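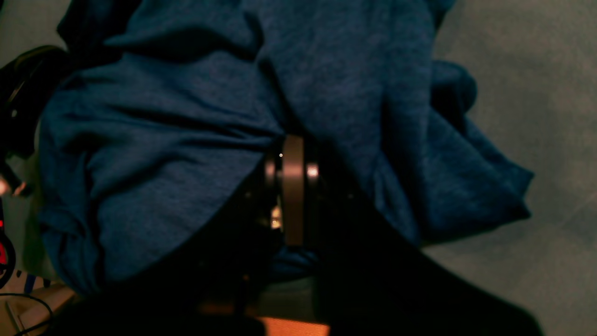
Wrist view, one arm, cloth job.

Print this page | E-mail this thread

1/ Notes on the grasp planner rewrite, in pieces, as I have them. I'm on the Plirkineck side of this. Gregor Dunbar does the low-level control and will correct me on anything below the joint level.

2/ The old planner picked a point on the cloth from the depth image, went there and closed. That was fine for boxes. On fabric the highest point is often just a fold leaning over nothing, and the fingers shut on air.

3/ The new one scores edges and ridges separately and keeps a short list of 9 candidates. If the first fails a cheap reach check it takes the next one without going back to perception. That alone took the wait between attempts down to something you can sit through.

4/ The wrist camera is the awkward part. Once the finger is pushed up into the folds, most of what it sees is cloth, and the arm's own housing blacks out the bottom of the view. We mask the housing with a fixed polygon. Clementina Barros drew it by hand in September and it has needed redoing once, after the mount was changed.

5/ Inside the last few centimetres we stop trusting depth and go on motor current only. Gregor's threshold, my timeout. The timeout is 600 ms and I'd like it shorter.

Print | E-mail

6/ Next, the two-arm part.

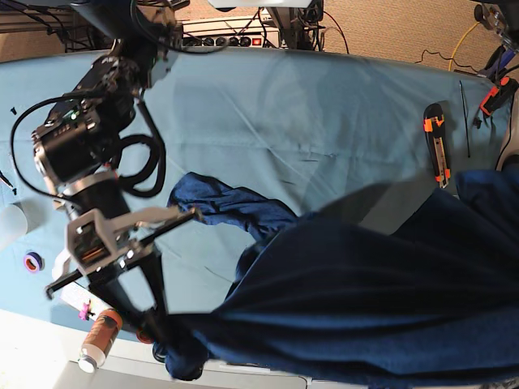

7/ Bimanual timing is where I've spent most of my time. Each arm had its own planner process and they agreed on a start time, which is not the same as agreeing on a path. Now there is one planner with both arms in it and a shared clock. The collision model holds the two arms, the table and a padded volume for the cloth once it's lifted. It holds nothing for small objects, so with the navy fabric up off the light blue cover, the knife with the orange grips and the roll of purple tape don't exist as far as the planner is concerned. Rui Bettencourt wants them in as rough boxes. I think he's right, but it means segmentation on every cycle.

8/ The tension limit is a plain force cap on both wrists. If either side goes over, both stop. We tried letting the other arm follow to slacken the cloth and it oscillated. Gregor has a branch with more damping.

9/ Logs: every run now writes the full candidate list, including the ones we rejected. More than 62 GB so far. Amedeo Pagano has asked me to compress them and I will.

10/ Replay tool is merged. You can step through a run and rescore the candidates with new weights. Config is in the arnon folder, the name is historical.

11/ Still open: the box question from 7, the timeout, and a bug where the planner returns an empty list and reports success. I'm on the bug first.

Print this page | E-mail this thread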